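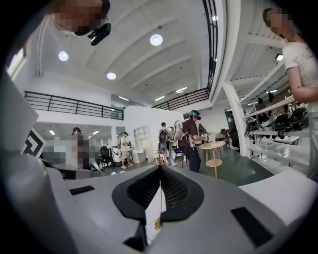
Section 4. Choosing which chores to hand over

Read this section before you assign your first task to the Drekell home unit. It covers what the unit can do on its own today, what it can do with someone standing by, and what you should keep doing yourself. Task ratings in this section are current as of 13 July 2026 and replace the March list.

4.1 How tasks are rated

The task library holds 244 chores. Each one carries a rating.

Rating A: The unit may run the task with no one in the room. 45 tasks have this rating.
Rating B: An adult must be in the room and able to reach the stop button. 97 tasks have this rating.
Rating C: Practice only. The unit will try the task but should not be relied on to finish it.

Most A tasks involve moving rigid objects between two known places, such as putting cups on a shelf or carrying a closed bin to the door. Most C tasks involve cloth, string, thin plastic or anything that changes shape when gripped. Folding a fitted sheet is rated C. So is tying a trash bag.

Note: A rating applies to one task in one room. Clearing the kitchen table may be rated A while clearing a low table on carpet is rated B.

4.2 Setting up a task

1. Open the Zokus app and select Tasks, then Add.
2. Choose the chore from the list. Do not pick the nearest match if yours is missing. Send a request instead (see 4.5).
3. Walk through the chore once by hand while the unit watches from its dock.
4. Mark the start and end places in the app.
5. Run the task at slow speed and stay within arm's reach.
6. Repeat step 5 until you have three clean runs in a row. If you do not get them in ten tries, lower the rating by one level.
7. Save the task.

CAUTION: Keep children and pets out of the room during steps 5 and 6. The unit slows down near people but does not always see a small animal on the floor.

4.3 Tasks to keep for yourself

Do not assign the following, even at slow speed:

- Anything at a lit stove or a hot oven
- Sharp knives, broken glass, razor blades
- Lifting or steadying a person
- Pouring bleach or drain cleaner
- Work on stairs or a ladder

4.4 Shop-floor use

The same unit is sold with the Koubek bench kit for small workshops. Sorting parts into trays and loading empty boxes are rated A with this kit. Threading a screw by feel, routing loose cable and peeling backing film are rated C. A trained worker is still faster at all three, and you should plan shifts on that basis.

Note: Time savings depend on layout. In the Womside workshop trial, tray sorting took 177 minutes per shift with the unit, longer than by hand, but the worker was free for other jobs during that time.

4.5 Requesting a new task

Send the name of the chore and a short video of you doing it to the task desk. Requests are reviewed by Žofie Hudec. New tasks start at C and move up only after testing.

4.6 If a task fails

The unit stops and holds its position. Take the object out of its grip before pressing Resume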